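Trindberg Shared Workspace – Monthly Walkthrough Checklist, November
Second floor and stairwells. Filled in by Sabina Šimko, comments by whoever walked with me.

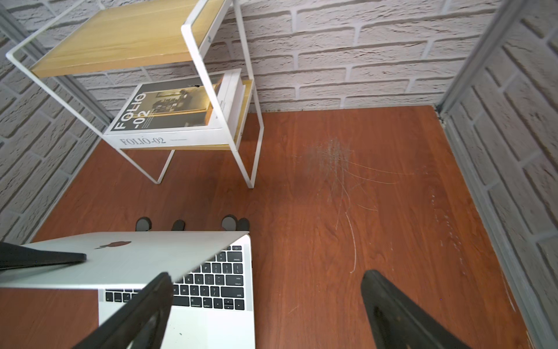
Started 9 a.m., done before lunch. Kidus Lencho came along for the electrical bits. Marks: OK / FIX / WATCH. Anything marked FIX needs a name next to it or it wont get done, same as last month.

EXITS AND STAIRS

Exit signs lit – OK
All of them. The one by the kitchen used to flicker, new tube in October, fine now.

Exit routes clear – FIX (Nantana)
Two flattened boxes and a stroller on the north landing. Boxes went down with me. Stroller belongs to somebody on three, note left on the handle. If it's still there next time it goes to the front desk.

Stair treads and nosing – WATCH
Step 11 going up from the lobby, rubber edge lifting at the left side. Pressed it back down, glue is tired. Not a trip hazard today. Would like it done before the wet shoes season really gets going.

Handrails tight – OK
North one has a bit of play at the bottom bracket. Kidus tightened it on the spot.

Fire doors close by themselves – FIX (Mal-soon)
Door at the end of the hall stops a hand's width short. Closer needs adjusting or replacing. Somebody had a wedge under it AGAIN. Wedge is in my desk drawer with the other wedges.

FIRE EQUIPMENT

Extinguishers in place, pin and seal intact – OK
Extinguisher tags in date – FIX (Sabina)
Kitchen one expires this month. Called Tomoana, they can swap it same visit as the hose reel. Waiting on a time.

Alarm call points not blocked – OK
Coat rack is back where it should be. Thank you whoever moved it.

Smoke heads clean – WATCH
The one above the print area is dusty. Vacuum brush, ten seconds, need the tall ladder.

Emergency lights, test button – OK
Held each one down. South stair unit came on dim then got brighter. Kidus says battery is getting old, order one now and keep it on the shelf.

ELECTRICAL

Panel cover shut, 900 mm kept clear in front – FIX (Chenxi)
Cover shut yes. Clear no. Paper stock stacked in front to knee height. There is a yellow line on the floor, stock goes on the other side of it.

Extension cords – FIX (Chenxi)
Power strip plugged into power strip under the long desk, with a space heater on the end. Unplugged the heater. Heaters go straight in the wall or they don't get used, this is in the house rules. If people are cold tell me and I will call Tanari about the radiators.

Outlet covers – OK
Cracked one in meeting room B replaced since last time.

Cords across walkways – OK
Cable cover by the window is doing its job.

KITCHEN

Kettle and toaster clear of paper and cloth – OK
Crumb tray – FIX (everyone)
Full. Emptied it. Please.

First aid kit – WATCH
Band-aids low, burn gel gone. Somebody used it and didnt write it in the book. Not in trouble, just write it down so I can restock. Ordered more.

Fridge seal, floor dry in front – OK

SHELVES AND STORAGE

Tall units fixed to wall – OK
Tested by pulling. The new Nineo cabinet has both brackets on, thanks Mal-soon.

Heavy stuff low, light stuff high – WATCH
Store room top shelf has a box of old binders on it. Too heavy to be up there. Kidus took down half, the rest is still up.

Step stool condition – OK
Feet grip fine. Stay off the swivel chairs.

RESTROOMS

Drain, floor, lock release from outside – OK
Lock on the left stall is stiff, spray it.

FROM LAST MONTH, STILL OPEN

Work order 1801, loose ceiling tile outside the elevator. Building office says it's scheduled. It said that in October too. Nantana is going to ring them and get an actual date.
Window latch in meeting room A – part arrived, not fitted.

COMMENTS

Mal-soon Shin: Door closer, I can adjust it but if it leaks oil I'm not touching it, needs a new one.
Chenxi Fang: Paper moved already. Heater person has been spoken to.
Nantana Sangkhawat: Stroller gone by 2 p.m.

Next walk is the stock room and the roof door, bring a flashlight.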